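Fórum Hotelaria e Alojamento > Governanta e andares > Robôs nos quartos: alguém acredita nisto?

marta_andares
Mensagens: 643
Trabalho num hotel de 385 quartos e desde outubro que temos o Teteo no piso de formação. A direção fala dele como se já fizesse turnos. Faz almofadas. Pega na almofada, põe no cadeirão, tira, volta a pôr. Eu faço um quarto inteiro no tempo de uma apresentação daquelas, e ninguém me filma.
O que me chateia é que já mexeram na escala a contar com ele. Perdemos uma colega da tarde e não a substituíram. Ficam duas fotos do exercício do cadeirão, que é o que nos mostram nas reuniões.

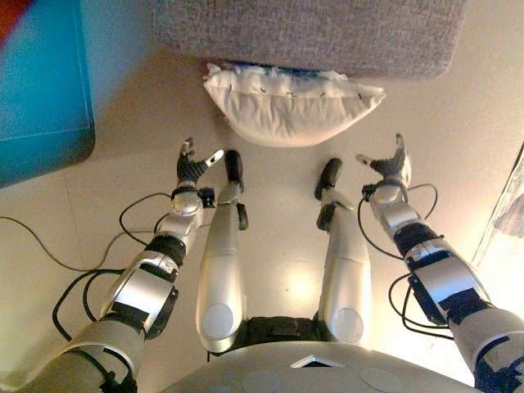
Teteo, exercício do cadeirão, com a almofada ainda no chão

ruiquartos
Mensagens: 500
Duas fotos e já vi mais do que no folheto da Stoladow, que só traz gente a sorrir. Pergunta séria: quem fica com ele enquanto trabalha? No nosso grupo disseram que era autónomo e depois puseram uma empregada ao lado o turno todo. Isso são duas pessoas para uma almofada, contando com o técnico.

marta_andares
Fica o técnico e fica uma de nós, à vez. A mim calhou-me de manhã. Não posso ir adiantar o corredor porque tenho de estar "disponível para apoio", e depois às três da tarde perguntam-me pelos quartos em atraso. Na folha de produtividade

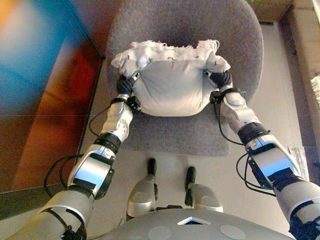 esse tempo nem aparece. Conta como se eu tivesse estado parada. Pedi que criassem um código próprio e responderam que iam ver.

Gajdos_S
Boa tarde. Chamo-me Svetozár Gajdoš, faço instalações na Irkska e trabalho com estes sistemas em lavandarias e hotéis. Acho o tópico um bocado injusto. Tecido é das coisas mais difíceis para uma mão mecânica: dobra, escorrega, nunca está duas vezes igual. Uma almofada posta num cadeirão parece pouco para quem faz camas há vinte anos, mas é trabalho a sério. A ideia é tirar às pessoas o que lhes dá cabo das costas.

ruiquartos
Svetozár, com todo o respeito, o que dá cabo das costas é o colchão e o carro da roupa. Almofadas decorativas nunca mandaram ninguém para a baixa. Quando ele levantar um colchão de casal falamos.

Gajdos_S
Aceito a parte do colchão. Não aceito que se julgue um piloto pelo primeiro exercício. E a escala quem a mexeu foi a direção do hotel, o fabricante não teve nada com isso.

lena.ong
Entro só para dizer que no Ong passámos pelo mesmo com os carrinhos de corredor. Prometeram menos peso e até foi verdade, as pernas agradecem. Só que subiram a quota de quartos por pessoa na mesma semana. Pelo menos no meu caso a máquina ajudou e o patrão ficou com a ajuda.
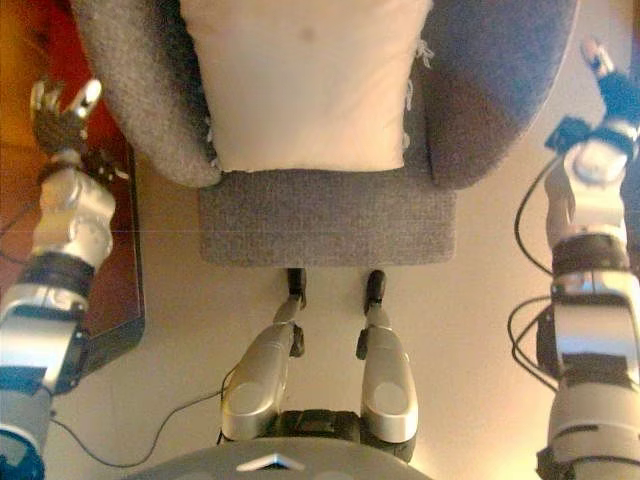
Quem responde se o robô estragar alguma coisa do hóspede?
Depende do contrato, mas no nosso ficou escrito que é o hotel, e que a empregada de apoio não pode ser chamada a pagar.

marta_andares
Obrigada Lena, vou pedir essa cláusula por escrito. A nós só deram uma folha a explicar onde fica o botão de paragem. E formação paga, zero. Falaram em cerca de 640 euros de prémio para quem "acompanhar o projeto", mas dividido pela equipa toda, e ainda ninguém viu um cêntimo.

ruiquartos
Dividido pela equipa dá para um jantar. Mete a outra foto, que só puseste a primeira.

marta_andares
Tens razão, esqueci-me.

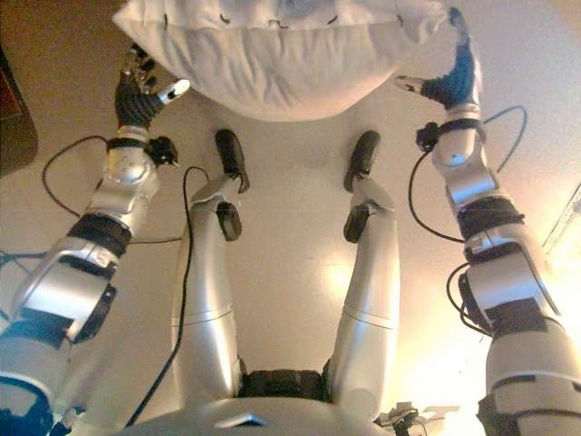

A almofada branca entre as duas mãos do Teteo

Gajdos_S
As duas mãos a trabalhar juntas é precisamente o que custa a afinar. Mas percebo que para a Marta isso não resolva a escala.

marta_andares
Não resolve. Amanhã entro às sete e tenho o corredor da colega que saiu em cima do meu. Se alguém tiver um modelo de carta a pedir o tal código de tempo de apoio, mande por mensagem privada.

lena.ong
Mando-te a nossa logo à noite, é só trocar o nome do hotel.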